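Packing Table Walk-Round: Inspection Checklist with Comments

Site: Butow packing room, Dimitrov building
Inspected by: Vendula Kopecký
Comments added by: Vendula Kopecký, with interruptions from Erasto Ogola
Date: Mar 29, 2020

Mark each line OK, FIX or WATCH. If you mark WATCH, write down what you are watching for. Last time we had a full page of WATCH and no idea what any of it meant.

Section A. The table

1. Top clean and free of grit. OK. The marble look with the gray and brown veins is very handsome and hides crumbs better than any surface I have ever inspected. Wipe it whether or not you see anything.

2. Edges and rails. OK. Run a gloved hand along the side rail. Erasto ran an ungloved one, to save time, and would like it noted that he is fine.

3. Cables clear of the floor and of people's knees. WATCH, for loops hanging off the front. A loop at knee height will eventually meet a knee.
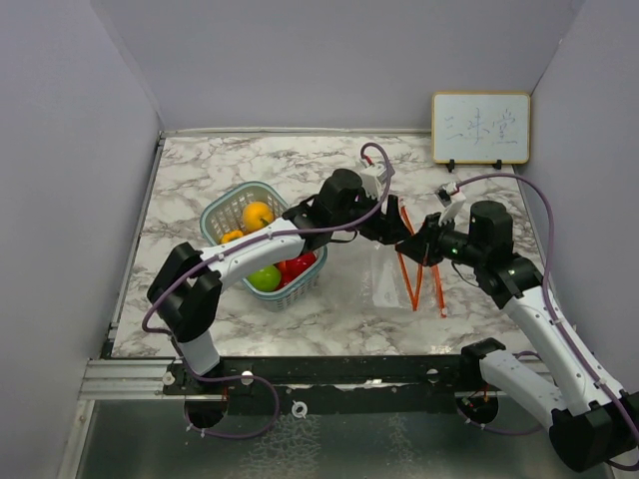

Can I lean on the table while I fill in this form?
Please use the clipboard. Leaning shifts the top, and then item 1 has to be done over by whoever leaned.

4. Walls. OK. Still the color of a rainy grape. Scuffs are not a safety matter, however strongly Natália Štěpánek feels about them.

5. Baskets. FIX. Anything with a cracked rim goes in the repair pile. The repair pile is not a shelf, and the three baskets that have lived there since December should be repaired or given a decent burial.

Section B. Zipper bags

6. Bag stock. OK. One carton of 200, opened, stored flat. The Restero shelf label says "bags (good)." There is no shelf for the other kind and I did not ask.

7. Both strips run the full width of the mouth and are attached to the film. OK on the 33 I pulled. Orange strips are easy to find against clear plastic, so "I couldn't see the zipper" is retired as an excuse.

8. Film free of holes and splits. WATCH, for splits starting at a crease. Wrinkles are allowed. If wrinkles were a fail we would have no bags and very few inspectors.

9. Opening the bag. Take hold of the strip, not the thin film beside it. Film stretches, then it tears, then somebody writes me a note. Bags are opened over the table and never over your lap.

10. Contents visible from outside. OK. Bright things show up nicely even through cloudy plastic. If you have to open a bag to find out what's in it, mark FIX and add a label.

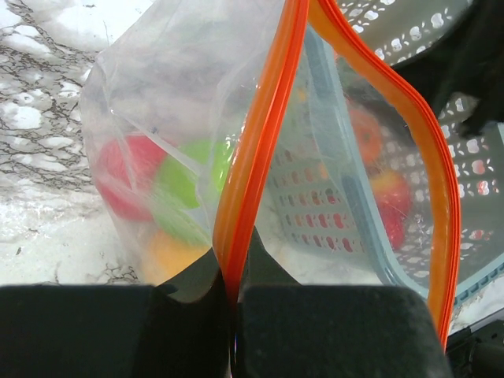 11. Closing the bag. FIX. Press from one end to the other and then go back over it. Amnuay Tanasarn closed seven in a row properly and was insufferable until lunch. Everyone else stopped short of the corner at least once, me included.

12. Overfilling. WATCH, for bags that bulge at the mouth. If you need your elbow to shut it, use two bags.

Section C. Before you leave

13. Empty bags off the floor. FIX. They are remarkably slippery for something so light. Erasto found the one I missed, using his heel.

14. Form signed. OK, eventually. Copy to Ľudovít Zelenák, who files them by a system he has declined to explain.

Open items: 5, 11, 13. Baskets to be dealt with before the next walk-round. Bring your own pen, the one on the string is out of ink.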